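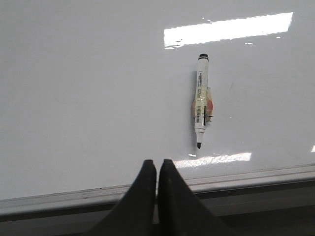 The Revision Block

A form is a small contract between the office that writes it and the person who fills it in. The office promises to read what lands in each box. The person promises to put the right thing there. Most of the trouble in administrative paperwork comes from the first promise, and most of that trouble can be traced to a strip of type in the lower left corner that few users ever look at.

That strip is the revision block. It carries the form number, the edition date and, on better forms, a line stating whether earlier editions may still be used. On a well-kept form it answers every question a clerk might raise at the counter. On a poorly kept one it says "Rev. 3" and nothing else.

The port authority at Trokholm, a mid-sized harbor with a ferry terminal and a container yard, spent the better part of two years putting its revision blocks in order. The work was dull and its results are hard to show in a chart, but it is a useful case for anyone who manages forms at an agency, a utility or a school district, where the same conditions are usually found.

What was in the cabinet

The authority's master index listed 1134 forms. The index had been built from three older lists, one for harbor operations, one for finance and one for personnel, and the numbering schemes had never been merged. Operations used a letter and three digits. Finance used digits only. Personnel used the name of the form, shortened by whoever typed it, so that a request for leave could be filed under L, R or V.

When the records office compared the index with the forms in actual use, it found three kinds of mismatch. Some forms on the index had no known user. Some forms in daily use were not on the index. The third kind took the longest to sort out: forms that were on the index and in use, but in more than one edition at once.

The worst case was the gate pass request. Contractors used it to get a vehicle into the yard. Five editions were in circulation. Two asked for the license plate before the driver's name and three asked for it after. One had no space for a trailer number. One had been scanned, edited and printed again so many times that the signature line had drifted into the box below it. All five bore the same form number, and only two had a date.

Gate staff had learned to accept any of them. Finance, which billed yard access by the day, had not. A pass on the wrong edition was sent back to the contractor, who usually obtained a fresh copy from the gate, where it might again be any of the five.

Number, edition, status

The fix adopted at Trokholm rests on three fields, each with a fixed position and a fixed format.

The first is the form number. It is issued once and never reused, even after a form is canceled. The old letter prefixes were dropped, as they recorded which department owned the form, and ownership changes. Department names are now held in the index only. A form can move from operations to finance without a single sheet being reprinted.

The second is the edition date, given as month and year. Revision counts were considered and turned down. A count tells the reader that other versions exist but gives no way to place them in time, and two offices working from separate copies can each produce a "Rev. 4" in good faith. A date does not fully prevent this, but it makes the conflict easier to see.

The third is the status line. Three wordings are allowed:

Previous editions may be used until supply is exhausted.
Previous editions may not be used.
This is the first edition.

No other text may appear in that position. Drafters had been in the habit of writing their own, and the older forms include such lines as "please use new form if possible" and "replaces yellow form." Neither gives a clerk grounds to accept or refuse anything.

The choice between the first two wordings is made by the form's owner and has to be justified in writing. The test is simple. If an old edition still collects all the data the process needs, it may be used up. If it lacks a required field, or if its legal notice has changed, it may not. Changes in layout, typeface or logo do not count. Before this rule, a new logo was enough to send full cartons to the shredder.

Printing

Paper stock is where the status line meets the budget. The authority's print orders had been placed by each department, in whatever quantity the last order had used. The gate pass request was ordered 4000 at a time, which at the normal rate of use was more than two years' supply. Any change to the form within that period left the authority with a choice between wasted paper and mixed editions, and it had generally ended up with both.

Orders now go through one desk and are made on a single printing requisition. The requisition has 19 fields, down from a much longer version, and four of them are worth noting for anyone drafting a similar document.

Edition date. Must match the date on the print-ready file. The shop checks this before making a proof and returns the order if the two differ.

Stock on hand. The requester enters the number of sheets left. Left blank, the order is returned.

Next expected change. A month and year, or the word "none." An order may not exceed the quantity likely to be used before that month.

Deviations permitted. Yes or no. If no, the printer may not substitute paper weight, ink color, trim size or hole pattern without a new requisition. If yes, the allowed deviations must be listed. "Minor" is not accepted as an entry.

The last field caused the most argument. Print shops dislike a flat no, with some reason, as paper of a given weight and shade can be out of stock for weeks. But several of the authority's forms are fed through a sorter that jams on heavy stock, and others are punched for binders with an odd ring spacing. For those, a helpful substitution is a defect. For the rest, yes is the sensible entry, and owners have been asked not to write no out of habit.

Fillable files

Most of the forms are now issued as fillable files as well as on paper. This was expected to do away with the edition problem and has changed its shape instead. A paper form runs out. A file saved to a desktop in January will still be there three years later, filled in, saved under a new name and passed to the next person with last season's berth number left in the box.

The authority looked at two software packages for managing this. Wuvero keeps all files in one library and blocks downloads; the user fills in the form on screen and the finished copy is stored centrally. Lika allows downloads but writes the edition date into each saved copy, so that the receiving office can screen out old ones when they arrive. The first gives tighter control. The second works on a tugboat with no signal.

Lika was chosen, largely for that reason. Its weak point is that screening takes place only after the user has done the work. A person who fills in an old file finds out when it is rejected. To soften this, the receiving desk applies the status line exactly as it would for paper: if previous editions may be used, the old file goes through.

Field behavior was settled at the same time. Date boxes accept one format and show it in gray beneath the box. Text boxes do not shrink the type to fit, a feature that had been producing entries too small to read once printed. Boxes that must be filled are marked with a plain word, "required," in place of an asterisk explained on another page. Signature boxes lock the fields above them and leave the office-use section open.

Cancellation

Canceling a form takes more effort than issuing one. The owner must name the form that replaces it or state that none does. The number stays on the index with the month of cancellation. Stock is collected, not merely declared void, and the supply room signs for what comes in.

A canceled form can also survive inside other documents. The De Luca warehouse lease, a standing agreement for shed space on the east quay, tells tenants to report damage on a form that was withdrawn when the lists were merged. The lease cannot be reopened until it comes up for renewal. The index therefore carries a cross-reference: a tenant who asks for the old number is given the current form, and the clerk writes the old number in the remarks box.

Cross-references of this kind are reviewed every Thursday, along with new requests. The review rarely takes long. The open items at present are a fuel receipt with two owners, a visitor log that one building prints sideways, and the gate pass request, which is due for a new edition now that trailers need a separate inspection number. Its status line will read: Previous editions may not be used.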